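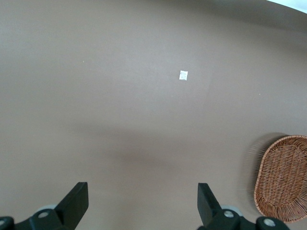 Clearing the small things: can a machine tidy a table yet?

Posted in October, under Household Work

Readers of this blog will know that its author takes a sceptical interest in domestic machinery. Earlier posts have dealt with floor cleaners, window cleaners and the folding of shirts. The present one concerns a humbler duty, namely the removal of small items from a table and their return to the container in which they belong.

The task at hand is easily stated. A small white packet lies flat on a brown tabletop, and a wicker basket stands to one side. The packet is to be lifted and placed in the basket. A person would complete this while talking on the telephone. It is proposed to set out here why the same work remains a fair test of a machine, and what standard a household might reasonably apply before paying for one.

Why a flat packet is difficult

Most public demonstrations of household robots favour objects with some height to them. A cup, an apple or a toy block offers two sides to a pair of fingers, and small errors of position are forgiven. A thin packet lying flat offers very little. The fingers must come down almost to the surface, close at the correct height, and do so without pressing hard upon the table. Fingers that stop slightly too high will close on air. Fingers that go slightly too low will meet the table before they meet the packet.

People seldom notice how they deal with this. Many slide the item to the edge of the table and take it there. Others press down with one fingertip, drag, and pinch when the near side lifts. Each method relies on a sense of touch that rigid fingers, dark plastic or otherwise, do not possess unless it has been added to them.

There is also the matter of sight. A camera placed close to the fingers has the advantage of looking where the work is to be done. It has the disadvantage that shadows may fall across the same area. A white packet on a brown table is a kind case. A brown sachet on the same table would be less so, and a clear wrapper less again.

What was asked, and of whom

Two suppliers, Salska and Jeltier, were approached in writing with the same set of questions. Both replied courteously. Salska stated that its arm is intended for light sorting in workshops and that the company makes no claim for it in the home. Jeltier stated that domestic use is an aim, and that table clearing is among the chores it wishes to offer first. Neither would commit to a figure for thin items, although both were willing to discuss cups.

The author then drew up a simple standard, which is offered to any reader who may be attending a demonstration.

The machine should be given 37 attempts, with the packet moved and turned between each. It should be allowed no help once an attempt has begun. A dropped packet counts as a failure, even where it is recovered from the floor. A packet that lands on the rim of the basket and stays there counts as a failure also. The table should be inspected afterwards for marks.

A result of fewer than 2 failures would, in the author's opinion, justify further interest. It may be objected that this is severe. A household that must check every item after the machine has finished has gained very little from owning it.

The question of time

Speed has been given less weight than reliability. A clearing task that takes 10 minutes may be acceptable if it is carried out overnight and without supervision. The same task would be of no use between lunch and the arrival of visitors. Suppliers are therefore encouraged to state the time taken for one item, including the return to the starting position, and to show that time in a recording which has not been speeded up. The last point should not need to be made, but experience suggests that it does.

The shop floor is a different case. At the Villalobos packing works, where small sachets are put into gift baskets by hand, the staff are expected to place around 975 in a shift. Sachets there arrive in trays, always the same way up and always in the same position. Much of the difficulty described above is removed before the work starts. It follows that a machine may earn its place at a packing bench some years before it is of any service in a dining room, where items are left wherever they were last put down.

The basket

A word should be said about the receiving end. Wicker is pleasant to own and awkward to work with. The weave catches corners, and a light basket will move if it is knocked. The Prorwood household guide, to which this blog has referred before, recommends a heavy tray with straight sides for all automatic sorting. The author has declined this advice. The basket was on the table first, and a machine sold for use in the home should be able to manage with what the home contains.

Present position

The answer to the question in the heading is a qualified one. Picking up firm objects of moderate size may be considered close to settled, given good light and an uncluttered surface. Thin, flat and light items are not settled, and purchasers should ask to see them attempted on an ordinary table. Until such results are offered, the author will continue to clear the table by hand.

Correspondence from readers who have attended demonstrations is welcome, particularly where the number of attempts was recorded. A further post will consider cutlery.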